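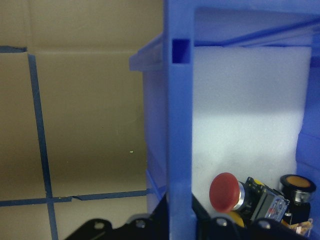 Karim El Fassi
Take the dealer's number and add what you'd spend on a decent dinner, and you have what your truck is worth to them. I traded mine in at Younis Motors last February and it went the same way. Lovely coffee, though.

gravelpit
OP again. For anyone who skipped page one: half-ton pickup, 68,000 miles, one owner, no rust. The Bronden lot offered me a figure that I took for the down payment on something else. Then they wanted $438 for "document handling." How many documents are there?

tailgate_tess
Two. I worked the desk at a place in Prudstead for 5 years. One is the title and the other is the form saying you agree to the fee.

gravelpit
That's beautiful.

mudflap_ron
Going to disagree with the pile-on here. You're paying for not having strangers in your driveway. I sold my last one myself and got nearly 200 messages, most of them "is this available" from people who then moved to the moon. One guy wanted to swap a jet ski. I'd have handed the keys to Bronden for a sandwich.

Karim El Fassi
Ron, was the jet ski running?

mudflap_ron
It was "running when parked." So no.

tailgate_tess
Ron has a point, but he's skipping the tax part. In a lot of states the trade-in comes off the taxable price of the new one, so the gap is smaller than it looks. Do that math before you list it yourself. And ask them to drop the fee. We said no the first time, always. The second time we went to "check with the manager," who was usually at lunch, and took some of it off the price.

gravelpit
I'll try the Gukard place across the highway on my day off and ask twice. If they bring out the coffee I'm leaving.

mudflap_ron
Drink the coffee. You've paid for it.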